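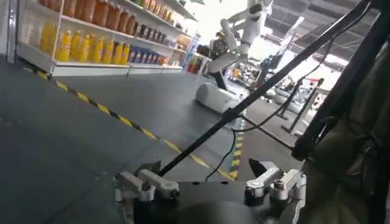 Danica Obradović reckons I should stop calling it teaching. She left a comment on my last post saying that if I'm the one moving the arm, then all I'm doing is a very slow load of washing with extra steps, and would I like to come and do hers.

Fair enough, Danica! But I've now done two full weeks of it and I'm going to keep saying teaching, mostly because I've never had to think so hard about how a sock behaves.

For anyone new, I drive a robot by remote control for a living (my mum still tells people I'm "in computers"). I do a chore through the robot's arms, the whole thing gets recorded, and later on the software has a go at learning from it. We started on shelf stocking, which I loved, and then on Monday I got moved over to laundry. Our target is 40 good runs a day. A good run means the clothes go from the basket into the dryer, the door gets shut, and I don't do anything weird in the middle.

The weird bit is where I come unstuck. If I hesitate, that's in the recording. If I scratch my nose, that's in there too, and some poor robot might grow up believing you wave at the dryer before you open it. My first morning I had to bin nearly everything because I kept pausing to look for the edge of the door. 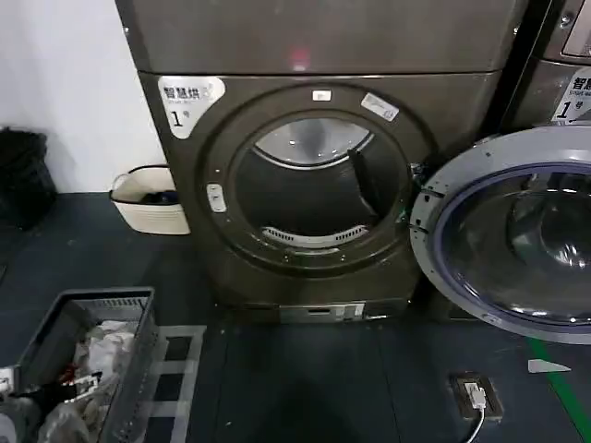
So now I have a little routine. I look at the basket, pick what I'm going for, and commit. One item at a time, pinch near a seam, lift it high enough that the sleeves clear the rim, then in. Priit Grīnberga showed me the lifting thing after watching me drag the same pair of trackies across the lip of the drum over and over. He also told me to stop aiming for the back wall. Just get it over the edge and let go, he said, it's a dryer, you're not setting the table.

Doors are their own headache. With your own hand you give it a shove and your wrist sorts out the curve for you without being asked. Through the controllers I can't feel a thing, so I have to picture the arc and follow it around nice and slowly, and if I go in too straight the fingers skate off. I've got much better at coming in from the side with the grip wide open and closing it late.
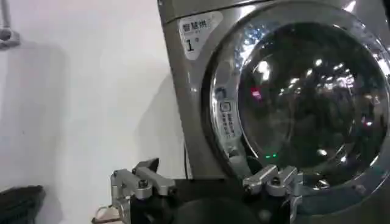
My best day so far is 52, which had me strutting about the kitchen that night like I'd won a medal. Then the day after I got sloppy and Priit threw out a whole batch for being too samey, which I didn't know was a thing! He wants the clothes bunched up differently each time, and he wants me starting from different spots, otherwise it only learns the one pile of washing. I now spend a silly amount of the day messing up laundry on purpose.

Loubna Abou Zeid asked in the comments whether my arms get sore. Shoulders, yes, by mid-arvo. Hot water bottle and the couch fixes it.

Next up is folding, starting in February. I've been practising on tea towels at home with a pair of barbecue tongs in each hand, and I'm dreadful at it. Tips very welcome, and yes Danica, you can drop your washing off on Saturday.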